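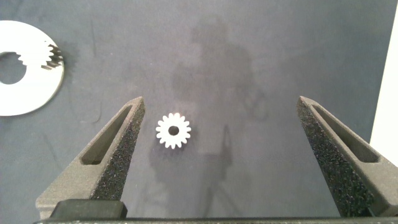
Abb. 1: Blick der Handgelenkkamera auf das kleine Stirnrad zwischen den geöffneten Fingern, links oben das Hohlrad

Projektbericht: Vergleich zweier Parallelgreifer beim Aufnehmen kleiner Zahnräder

Lesezeit: 4 Minuten

1 Aufgabenstellung

Im Modul Handhabungstechnik sollten wir untersuchen, welcher der im Labor vorhandenen Greifer sich besser für die Vormontage eines Planetengetriebes eignet. Zur Auswahl standen der Kula mit starren, schräg zulaufenden Fingern und der Brudero mit nachgiebigen Backen. Beide wurden am selben Arm mit derselben Steuerung (Pellbridge) betrieben. Die Kamera sitzt in beiden Fällen am Handgelenk und blickt zwischen den Fingern hindurch auf die Arbeitsfläche.

Das Hohlrad ist groß und für die Bildverarbeitung leicht zu finden. Schwieriger sind die kleinen Stirnräder. Sie liegen flach auf und bieten den Fingern nur wenig Höhe.

2 Durchführung

Pro Greifer waren 2000 Griffe geplant. Erreicht haben wir mit beiden zusammen 3283, danach war die Laborzeit verbraucht. Der Kula ist vollständig durchgelaufen, beim Brudero fehlt der Rest. Die Quoten im nächsten Abschnitt sind deshalb immer auf die tatsächlich gefahrenen Griffe bezogen.

Ein Griff galt als gelungen, wenn das Rad angehoben, 2 Sekunden gehalten und wieder abgelegt wurde. Verrutschte es beim Halten sichtbar, wurde der Griff als Fehler gewertet. Die Startlage wurde vor jedem Griff zufällig verändert, das Hohlrad blieb als Störobjekt auf der Fläche liegen.

Die Lageerkennung läuft nach dem Verfahren aus dem Rawashdeh-Praktikum des Vorsemesters: Schwellwert, Kontur, Schwerpunkt der Bohrung. Wir haben nur die Schwellwerte neu eingestellt.

3 Ergebnisse

Der Kula erreichte 91 Prozent, der Brudero 84 Prozent. Der Unterschied entsteht fast vollständig beim Schließen. Die nachgiebigen Backen legen sich zwar gut an die Zähne an, drücken das Rad aber häufiger aus der Mitte. Bei den starren Fingern hängt viel von der Winkelstellung ab. Trifft eine Fingerspitze genau auf einen Zahnkopf, dreht sich das Rad ein Stück weiter und sitzt danach meistens fest.

Über 400 Griffe scheiterten insgesamt. Ein Teil davon geht auf die Kamera zurück. Weiße Teile auf dunklem Grund sind an sich ein guter Kontrast, der Schatten auf der Fläche macht die Helligkeit aber ungleichmäßig. Liegt das Stirnrad im Schattenbereich, verschiebt sich der berechnete Schwerpunkt. Dazu kam am ersten Freitag ein Fehler in der Kalibrierung, die betroffene Serie haben wir wiederholt und die alte nicht mitgezählt.

4 Bewertung

Für die Stirnräder empfehlen wir den Kula. Für das Hohlrad lässt sich aus den Versuchen nichts ableiten, es wurde nicht gegriffen. Offen ist außerdem, wie sich die Fingeroberfläche über längere Zeit verhält. Eine feste Beleuchtung am Handgelenk wäre vor einer Wiederholung der erste Schritt, danach eine feinere Höheneinstellung über der Arbeitsfläche.

Kommentare (3)

zahnflanke
Habt ihr die Schließkraft bei beiden gleich eingestellt? Steht nirgends.

Projektgruppe
Ja, gleicher Sollwert in der Steuerung. Nachgemessen haben wir sie an den Fingern nicht.

mk_labor
Bei uns hat ein adaptiver Schwellwert gegen die Schatten geholfen. Kostet etwas Rechenzeit, ging aber noch.

Kontakt | Impressum | © Labor für Handhabungstechnik | Nach oben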